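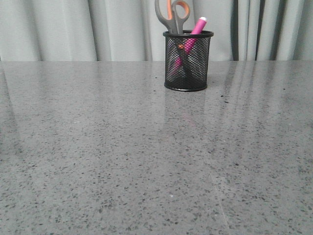 Gray speckled countertop with a curtain behind it

Fernside Community Help > Cars & Driving > Buying and Owning

Is a limited edition hatchback worth the extra over the regular one?

Asked by Ubaldo Grasso
Viewed 552 times

Hi all! I've been driving the same tired sedan since college and I'm finally ready for something fun. I've pretty much settled on the Humix hatchback. I drove one on Tuesday and grinned the whole way home.

My problem is that the dealer in Clasurach has two of them sitting next to each other. One is the regular model with the bigger engine. The other is the Akpan edition, which they say was limited to 580 cars. Same engine, same gearbox. The Akpan gets a different front bumper, darker wheels, red stitching on the seats, a numbered plate by the shifter and a stiffer suspension. It costs a good chunk more, and the salesman keeps telling me it will hold its value better. The plate says 42, if that matters to anybody.

I'd use it for my commute (mostly highway, with one awful stretch of patched road near the river) and weekend drives up in the hills. I plan to keep it a long time. Has anyone owned a limited edition of a regular car? Did you get your money back when you sold it? And is it harder to insure or get parts for?

Thanks!

3 answers

Answer from Marisa Zanetti
Marked as helpful by 42 people

Oh, I love this question, and congratulations on the Humix! It's such a cheerful little car and that engine is a treat once it's warmed up.

I had a numbered edition of a different hatchback for six years, so let me take your questions in turn.

Resale. I did get more for mine than the plain version was going for, but less than I'd paid extra in the first place. The cars that climb in value usually have something mechanical that the regular ones don't, like a different engine or a proper limited-slip differential. Paint, wheels and a plaque help a car sell quickly, and that's worth something too, but I wouldn't count on it as an investment. You said you're keeping it a long time, so I'd put resale pretty far down the list.

Insurance. Call before you sign! Give them the VIN of each car and ask for both quotes. Mine was barely different. Also ask how they'd value it if it got totaled, and whether they'd treat it as the special edition or just a regular one with the same mileage. Get that part in writing.

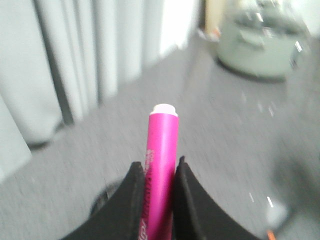 Pink marker, upright

Parts. Anything shared with the regular car is easy, so brakes, filters, belts, all the normal stuff. The bumper is what would worry me. I cracked mine on a parking block and waited eleven weeks for a replacement, and it cost nearly double. Ask the parts counter (go to the parts counter yourself, don't ask the salesman) for the price and wait on a front bumper and one wheel. They'll look it up for you in a couple of minutes.

Now the suspension, and this is the big one for me. Please drive the Akpan on your awful stretch of road! A stiffer setup can feel fantastic in the hills, all eager and pointy, and then drive you nuts every morning at 7:30. Take the regular car over the same road right afterward, and check the tire pressures on both first. Dealers often leave them way too high from shipping, and that alone can make a car feel like a skateboard.

If you drive both and you still can't stop thinking about the Akpan, get it and enjoy every mile. I never once regretted mine, bumper and all.
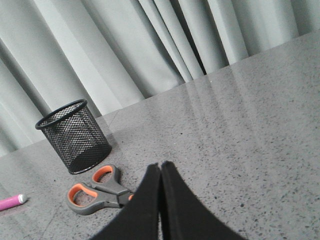

Mesh pen holder, gray and orange scissors

Comment from Ubaldo Grasso
This is so helpful, thank you! I only drove the regular one so far. I'll ask for the Akpan this weekend and bring my own tire gauge.

Comment from Marisa Zanetti
Yay! Bring whoever rides with you most, too. The back seat is where you really feel stiff springs.

Answer from hillclimb_dad
Marked as helpful by 9 people

Agree with most of the above. One thing to add, check what size tires go on those darker wheels. A lot of these editions go up a size and the tires get thinner, so you pay more per set and potholes bend the rims. You can always put the regular wheels on for winter and save the nice ones. That's what I do and it's great fun swapping them back in March.

Also haggle. If the Akpan has been sitting there for months they want it gone, limited or not. Ask for the first two services thrown in.

Answer from rustbucket
Marked as helpful by 1 person

get the red one

Comment from Ubaldo Grasso
They're both blue!

Comment from rustbucket
oh. then the one with the cool wheels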